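Borico Hall Kitchen Group
Minutes of the meeting held Nov 8, 2023

Welcome and last minutes
We began a little late, with everyone still finding a chair and a cup of tea, and it was lovely to see so many faces back after the fall break. The minutes of the last meeting were read and agreed with one small change (the shelf paper was bought from Povex and came out of the kitchen budget, so the hall fund is owed nothing).

Containers for the tea counter
This took up most of the evening, as it usually does! The mixed tins have served us well, but several no longer close properly, and the sugar has gone hard twice since May. After a good deal of friendly back and forth we agreed to move over to ceramic containers with lids, in cream or off-white, so that they sit nicely with the cups we already have. The rounded, squarish shape was liked by nearly everyone, and it was felt that a flat lid would be easier for the smaller children to manage than a knob. Soltani has quoted $185 for the set, and this was approved.

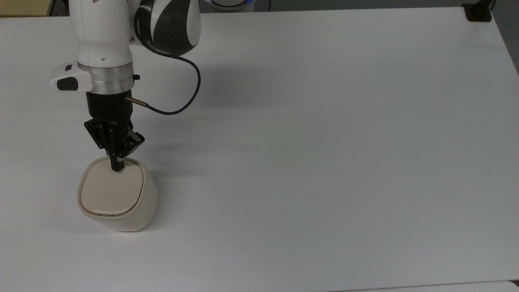
Labels and washing up
Labels will go on the front of each container and stay off the lids, which do get swapped about on busy mornings. Lids are to be washed by hand, please, and dried well before they go back on. The old tins will be offered to the Arkeck craft table first.

Tea and coffee order
We have some 30 people at a usual coffee morning, and the order stays as it is until the new year.

Next meeting
Same place and time next month, and cake would be very welcome.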